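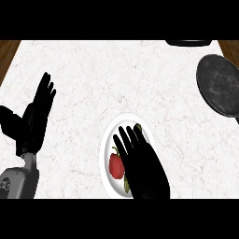 4.3 Checking a two-handed task in simulation

Every kitchen task must pass in simulation before it is run on the real Hutar arms. The pass rules are the same for all sites and are kept in the Tornell task sheet. In the pepper and plate task, one hand works over the dish while the other stays open and upright on the left, and both hands are judged for the whole run. The frying pan on the right counts as an obstacle even when the task does not use it.

1. Load the task and reset all objects to their start positions.

2. Set the speed limit to 12 per cent for the first run.

3. Check that the idle hand is open, with its fingers together.

4. Start the run. Keep one hand on the stop key until both arms are still.

5. Open the contact log. Any contact between a hand and the pan, or between the two hands, is a fail.

6. Repeat until you have eight clean runs in a row. A fail sets the count back to zero.

7. Save the log under the task number and send it to Chelsea Rudd for sign-off.

Note: Marble and wood surfaces use different friction settings. If you change the worktop, start again from step 1.

Caution: A pass in simulation does not replace the site risk assessment. Do not enter the work area while the arms are powered.

Error 243 means the log was not saved. Repeat the last run before going on to section 4.4.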